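# Plavik 핸드헬드 그리퍼 한 쌍, 정비 담당의 시점에서 쓴 사용기

구매를 결정한 사람과 매일 나사를 조이는 사람이 다르면 사용기도 두 종류가 나옵니다. 이 글은 나사 쪽입니다. 성능표 비교나 학습 결과는 다른 분들이 훨씬 그럴듯하게 써 두셨으니 그쪽을 보시고, 저는 이 물건을 켜고, 맞추고, 닦고, 뜯는 얘기만 하겠습니다.

용도부터 적어 둡니다. 저희는 옷과 천을 펴고 접는 시연을 모으는 셀을 하나 굴립니다. 양손에 하나씩 들고 쓰는 세트 구성으로 샀고, 구입처는 Grerngate입니다. 딱딱한 부품을 집는 분들에게는 아래 불만의 절반쯤이 남의 나라 얘기일 수 있습니다. 천은 집히는 척하다가 안 집히는 물건이라서요.

## 개봉과 첫 설치

상자는 훌륭합니다. 폼이 어찌나 정교하게 파여 있는지 한 번 꺼내면 원래대로 넣을 수가 없습니다. 설명서는 얇고, 그중 상당 부분이 안전 경고입니다. 손가락을 조 사이에 넣지 말라는 그림이 크기별로 있는데 정작 좌우 유닛을 어떤 순서로 켜야 하는지는 맨 뒷장 각주에 있습니다. 왼쪽부터 켜야 합니다. 오른쪽부터 켜면 둘 다 자기가 왼쪽이라고 주장하고, 그 상태로도 녹화는 아주 잘 됩니다. 저희는 그걸 오후 늦게야 알았습니다.

설정 프로그램은 Hikis라는 걸 따로 깔아야 합니다. 첫 화면이 예쁩니다. 두 번째 화면부터는 메뉴 이름이 번역기를 두 번 거친 것 같아서, '손가락 영점'이 '손톱 없음'으로 나옵니다. 업데이트 뒤에 고쳐졌다고 해서 들어가 봤더니 '손톱 0'이 되어 있더군요. 나아지긴 했습니다.

영점 잡는 절차 자체는 단순합니다.

1. 패드를 끼우고 고정 나사를 손으로 먼저 돌린 다음 드라이버로 마무리한다.
2. 조를 끝까지 벌리고 Hikis에서 '열림' 값을 저장한다.
3. 빈 상태로 끝까지 닫고 '닫힘' 값을 저장한다. 힘주어 누르지 않는다.
4. 얇은 천 한 겹을 물려 보고 값이 '닫힘'과 구분되는지 본다.
5. 반대쪽 유닛도 똑같이.

양쪽 다 해서 15분이면 끝납니다. 설명서에는 더 짧게 적혀 있는데, 그걸 쓴 분은 나사를 바닥에 떨어뜨려 본 적이 없는 모양입니다. 4번은 설명서에 없고 제가 넣은 단계입니다. 두꺼운 니트만 만질 때는 건너뛰어도 티가 안 나는데, 얇은 천으로 넘어가면 소프트웨어가 '아무것도 안 잡음'이라고 기록하는 동안 화면 속 손가락은 멀쩡히 천을 들고 있는 파일이 쌓입니다.

## 작업대 쪽 준비

셀이라고 부르니 거창한데 넓은 흰 작업대와 사람, 그리퍼 두 개가 전부라고 보시면 됩니다. 그래도 손볼 게 있습니다. 상판은 시작 전에 마른 천으로 한 번 닦습니다. 보풀과 먼지가 상판에서 패드로, 패드에서 옷으로, 옷에서 다시 상판으로 부지런히 출퇴근합니다.

천의 색 조합도 신경을 좀 씁니다. 저는 처음에 흰 티셔츠를 한 무더기 준비해 갔다가 흰 상판 위에서 경계가 거의 안 보인다는 지적을 받고 그대로 들고 돌아왔습니다. 그 티셔츠는 지금 걸레로 제2의 인생을 살고 있습니다. 이후로는 색이 분명한 것 위주로 씁니다.

케이블은 이 제품에서 제일 마음에 안 드는 부분입니다. 얇고 가벼운 건 좋은데, 팔을 안쪽으로 꺾을 때마다 커넥터 목에 힘이 고스란히 걸립니다. 벨크로 띠로 손목 쪽에 여유를 조금 만들어 묶어 두면 한결 낫습니다. 이 띠는 세트에 없습니다. 이 가격에 띠 하나를 아낀 결단력에는 경의를 표합니다.
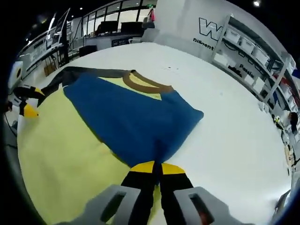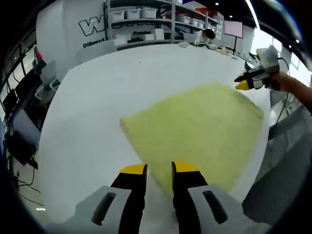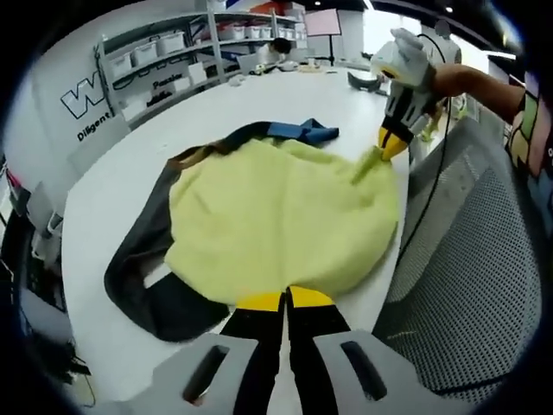 노란 패드를 끼우고 흰 작업대에서.

## 패드, 그러니까 소모품 얘기

본체보다 패드 얘기가 길어질 수밖에 없습니다. 돈이 계속 나가는 데가 거기거든요. Plavik은 패드 교체 주기를 파지 1000회로 잡아 놓았습니다. 저는 소모품 파는 회사가 정한 교체 주기를 곧이곧대로 믿지 않는 편이라 한 벌을 일부러 끝까지 써 봤습니다. 왼쪽 유닛은 2039회에서 천을 미끄러뜨리기 시작했고, 오른쪽은 그보다 훨씬 이른 1279회에 모서리가 들떴습니다.

차이가 왜 났는지는 한동안 몰랐습니다. 이자티 시만준탁(Izzati Simanjuntak) 씨가 녹화 파일을 죽 돌려 보고 답을 찾았는데, 시연자들이 오른손으로는 집고 왼손으로는 누르고 있었던 겁니다. 오른쪽 패드만 상판을 비스듬히 긁으면서 천 끝을 떠 올리니 모서리부터 일어나는 게 당연하죠. 그래서 요즘은 좌우를 중간에 한 번 바꿔 끼웁니다. 타이어 위치 교환하듯이요. 좌우 패드 모양이 같아서 가능한 일이고, 이건 Plavik이 잘한 점으로 적어 둡니다. 몰라서 그랬든 알고 그랬든.

정품이 아까워서 Manurung의 호환 패드도 써 봤습니다. 값은 착하고 접지력은 처음 며칠 동안 정품보다 낫습니다. 그다음부터 표면이 보풀을 먹기 시작합니다. 펠트 비슷한 천을 만지고 나면 패드가 작은 애완동물처럼 변해서 쓰다듬고 싶어질 지경입니다. 닦으면 돌아오긴 하는데 닦는 시간까지 치면 정품과 별 차이가 없습니다. 저는 급할 때 쓸 용도로 서랍에 한 벌만 남겨 뒀습니다.

청소는 이렇게 합니다.

- 매 세션 뒤: 점착 롤러로 패드 면을 두 번. 세게 누르면 가장자리가 뜹니다.
- 하루 끝: 물을 살짝 묻힌 극세사 천. 알코올은 쓰지 마세요. 표면이 반질반질해지고, 반질반질한 패드는 얇은 천 앞에서 완전히 무력합니다.
- 패드를 뺀 김에: 조 안쪽 홈의 실밥을 핀셋으로 뽑기. 생각보다 긴 게 나옵니다.

## 한 번 뜯어 본 이야기

11월에 오른쪽 유닛이 닫히다가 중간에 한 번 걸리는 증상이 생겼습니다. 손으로는 거의 안 느껴지고 Hikis 그래프에만 작은 계단으로 보였습니다. 이럴 때 사람은 세 가지 감정을 차례로 겪는데 마지막이 드라이버입니다.

하우징 나사는 평범한 육각이라 일단 고맙습니다. 문제는 나사 길이가 두 종류인데 겉보기에 구분이 안 간다는 것. 긴 나사를 짧은 자리에 넣으면 안에서 배선을 누릅니다. 종이에 하우징 윤곽을 대충 그리고 뺀 자리에 그대로 꽂아 두세요. 저는 두 번째 분해부터 그렇게 했습니다. 첫 번째에는 자신감이 있었고요.

안을 열어 보니 가이드 레일 끝에 실이 감겨 있었습니다. 회색 실이 납작하게 눌려서 꼭 원래 있던 부품처럼 보였습니다. 핀셋으로 뽑고, 마른 붓으로 털고, 레일에 그리스를 아주 얇게 발랐습니다. 여기서 욕심을 내면 그리스가 다음 실밥을 초대합니다. 조립하고 영점을 다시 잡으니 계단이 사라졌습니다.

그 뒤에 고객지원에 메일을 넣었습니다. 자하라 세티아완(Zahira Setiawan)이라는 분이 답을 주셨는데, 정중한 첫 문단에는 사용자가 직접 분해하면 보증이 제한될 수 있다고 되어 있고, 똑같이 정중한 둘째 문단에는 분해할 때 쓸 조임 순서가 그림까지 붙어 있었습니다. 이 회사에서 제일 좋은 문서가 그 메일이었습니다. 설명서에 왜 안 넣었는지 물어봤더니 검토 중이라고 합니다.

덧붙이면 실밥 막는 덮개를 저희끼리 출력해서 달아 보기도 했습니다. 실은 잘 막았습니다. 조가 끝까지 안 벌어지는 것만 빼면 흠잡을 데가 없었죠. 지금은 책상에서 클립을 담고 있습니다.

## 손에 쥐었을 때

무게는 처음 드는 순간에는 가볍고 점심 무렵에는 적당하고 퇴근할 때는 아령입니다. 무게중심이 앞쪽이라 손목이 먼저 지칩니다. 손이 작은 시연자는 방아쇠 스프링을 약한 것으로 바꾸는 편이 좋은데, 바꾸면 영점도 다시 잡아야 합니다. 이걸 잊으면 한 세션이 통째로 애매해집니다. 스프링 옆에 유성펜으로 날짜 말고 '영점!'이라고 써 붙인 뒤로는 사고가 없습니다.

옷 밑단처럼 두툼한 데를 물 때는 정말 편합니다. 감이 바로 오고, 조가 비틀리지 않아요. 평평하게 펴진 얇은 천의 한가운데를 집으려면 얘기가 달라집니다. 살짝 밀어서 주름을 만든 다음 물어야 하는데, 이때 손목 각도가 조금만 서도 패드 끝이 상판에 부딪혀 '딱' 소리가 납니다. 그 소리가 오른쪽 패드 수명이 줄어드는 소리라는 걸 알고부터는 남이 내는 소리에도 움찔합니다.

## 살까 말까

별점으로는 다섯 개 중 셋 반. 기계 부분만 보면 넷 반까지도 줄 수 있고, 설명서는 제가 점수를 매기면 감정이 섞일 것 같아 뺐습니다.

정비를 맡을 사람이 정해져 있고 그 사람이 핀셋을 싫어하지 않는다면 사도 됩니다. 처음 주문할 때 패드를 넉넉히, 벨크로 띠와 점착 롤러도 같이 담으세요. 스프링은 약한 것으로 한 벌 추가. 오른쪽 유닛부터 켜지 말 것은 포스트잇에 써서 상자에 붙여 두시고요.

저희 쪽은 한 쌍을 더 들이자는 얘기가 나왔습니다. 저는 찬성했고, 조건으로 핀셋을 새로 사 달라고 했습니다. 그리퍼는 결재가 났는데 핀셋은 아직입니다.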